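Can a robot do the chores yet? Project report, robotics option, second year

When I picked this project I had a very simple question in my head, which was whether I could stop tidying my own room. My flat has a cupboard full of stuff that needs sorting and a kitchen table that never stays clear, and every few weeks somebody sends me a video of a robot folding a towel. So how close are we? I had one term to find out, and this report is what I got done.

I started with a list. I wrote down every chore I did in December, at home and in my part-time job at Khoury (it's a hardware shop, I mostly restock shelves), and then I tried to break each one into the smallest moves I could. Loading a dishwasher came out horribly long. Putting a box of screws on a shelf was shorter, but even that one starts with the same thing as nearly all the others – find an object, get hold of it, lift it, don't drop it. So that became my project. One arm, one table, one small object, all done in simulation, because the department arm was booked until after my deadline and also because I can't break a simulated one.

I used the Flitance simulator, which is free for students and comes with a room you can put furniture in. The object is a black block with studs on top, like a toy building brick. I chose it because tidying up toy bricks is the chore my aunt says she would pay real money to get rid of, and also because the studs make it a bit awkward.
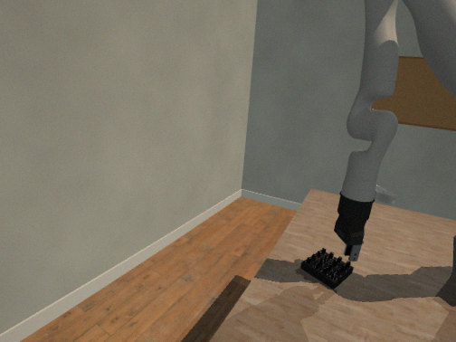
The control program is called Venow and I wrote most of it myself, with a lot of help from the course notes. It works in stages: move above the block, open the fingers, go down, close, lift. Between stages it checks where it thinks the block is. I say "thinks" because I added some error to the position on purpose. In a real kitchen nothing tells the robot exactly where the mug is, and I felt it would be cheating to hand over the perfect answer every time.

I ran 600 attempts for the main test, with the block dropped at a new spot and a new angle each time. A run counted as a success if the block was off the table and still held 3 seconds later. By that rule 288 worked, so a bit under half. I was quite pleased until I pictured a person who drops every second plate!

Angle mattered much more than distance. If the block sat square to the fingers the grip was usually fine. If it was turned, one finger tended to land first and push the block round, and then the other one closed on a corner. I tried getting the wrist to turn before going down and that helped, but it made everything slower, and my first version of it sometimes turned the long way round for no reason I could find (I did find it in the end, it was a minus sign).

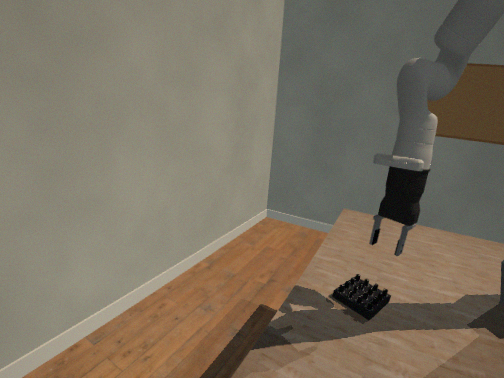
Figure 2. The arm over the table with the fingers open and the block lying at an angle.

The other thing I looked at was shelves. I wanted to compare my runs with a shop-floor job, so I borrowed the Vonholm task set from our course page, which has 2367 recorded pick-and-place jobs with boxes and tins. I only had time to read through the failures. Plenty of them looked like mine, with the object nudged before it was gripped, and then there was a whole group I hadn't thought of where the robot picked the thing up perfectly well and then couldn't fit it in the gap.

So, are the machines ready? For my room, no. For a shop I'd say maybe, if the boxes are all the same and somebody lines them up first, though lining them up is most of what I get paid for. I think people (me included) see a good pick-up and assume the rest of the chore comes free with it, and my list from December says the pick-up is a pretty small part.

If I had another term I would add a second object touching the first one, and let the arm try again after a miss – at the moment Venow just gives up and starts a new run. I'd also like to repeat the turned-block tests on the real arm. The code and the results table are in the project folder, and the settings for each run are in the first column.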